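The head baker at Azevedo has been making the same honey and rye spice cake for 11 seasons, and most of our conversation was about flour absorption. The bakery sells the cake under the name Drenine. It is dense and dark, it contains no eggs, and it leaves the building no sooner than 40 days after baking.

"People ask about the spices first," the baker said. "The spices are 2 percent of the flour weight. The honey is 60. If the honey changes, I have to change the water, the soda and the bake."

The honey comes from Gurkau, a supplier that blends buckwheat and forest honey to a fixed moisture content. It is warmed until it pours, then mixed with rye flour and left covered in a cool room. No leavening goes in at this stage. The baker calls this the mother dough and starts it in June for cakes sold in winter.

"It goes stiff. After a few months you need a strong mixer or a strong back. We tried a short rest one year and the crumb was coarse. The flavor was flat too, mostly clove."

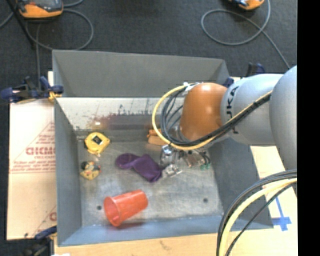

Metal bin with scuffed floor, seen from above.

Production last season came to nearly 3,000 cakes. Each is scaled at 263 grams of raw dough, a figure that goes back to the old tins from Isum. The bakery replaced the tins but kept the weight. Baking is done in a falling oven, beginning after the bread is out at 9 a.m.

I asked about home ovens. The baker recommended a lower temperature than most recipes give and a sheet of parchment over the top for the second half.

"Honey browns early. The top looks finished and the middle is still paste. Use a thin skewer, and check the center, then check it again ten minutes later."

On spices, the answer was brief: cinnamon, clove, coriander, a little black pepper, all ground the same morning. Ginger is left out of the Drenine and used only in the thin cookies.

"Fresh ginger adds water. Dry ginger is fine, but it covers the rye."

Storage is in closed boxes at cellar temperature, with parchment between layers. The cakes come out of the oven hard and soften slowly. The baker does not refrigerate them and does not glaze them before the last week.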